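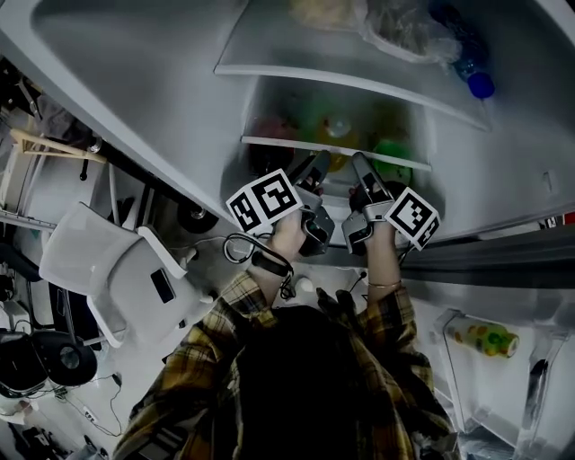 Handheld grippers: buy a second pair or spend it on spares?

Posted in: Budgets and Purchasing

kuhlmann_b
We have 900 left to spend in February or it goes back to wherever money goes. We do kitchen tasks with two handheld grippers, marker cube on each, one cable up the arm. Fridge shelves mostly, reaching in and moving things between the upper and lower one. Kianoush wants a second full pair so two people can record at once. I want spares. Opinions please, ideally mine.

nidach_dave
Spares. Fingertips first. Fridge shelves have a hard front rim and your people will find it with the tips every single time. We went through 8 sets last year and I'd have sworn we were careful.

ksoltani
Kianoush here, hello Birgit. A second pair doubles the hours. Fingertips do not double anything.

kuhlmann_b
They double the number of fingertips.

rodica_t
Do you have a second fridge? Two people, one fridge, one open door. I have tried this and we mostly exchanged elbows.

ksoltani
The second person could do drawers.

rodica_t
Then price the drawers too. Our "second station" at Virnholm was a pair of grippers on paper, and then it was also a table, lighting, another laptop and a power strip long enough to reach the other wall. The grippers ended up being the cheap part.

Elfriede S.
Going to disagree with the spares crowd a little. Spares sit in a box. We bought 15 printed marker cubes in a fit of prudence and then changed the mount, and now they hold down papers. If you buy spares, buy 4 of whatever broke last and stop there.

nidach_dave
Fair on the cubes. Tips and cables I'll defend to the death. A cable that runs past the wrist and up to the shoulder bends every time you reach for a high shelf. Get right-angle plugs and some decent fabric clips for the sleeve.

yeo_dg
Has anyone costed groceries? Serious question. Ours come out of the same line as hardware and the yogurt is starting to show up in reports.

rodica_t
Plastic bottles with caps last forever. Anything in a thin bag does not. We budget food monthly and call it consumables, and it's the one word in the whole budget that has ever been accurate.

kuhlmann_b
Kramer quoted me on a pair this morning and it eats the whole 900 before shipping. So there's that.

ksoltani
Dondivon is cheaper.

Elfriede S.
Dondivon is cheaper until you ask for an invoice. Start that today if you want it in February.

ksoltani
Fine. Tips, cables, clips, and whatever is left goes toward a second pair in the next round. I would like it noted that I asked.

kuhlmann_b
Noted. Dave, which right-angle plugs?

nidach_dave
Will dig out the order and send you the part number tonight.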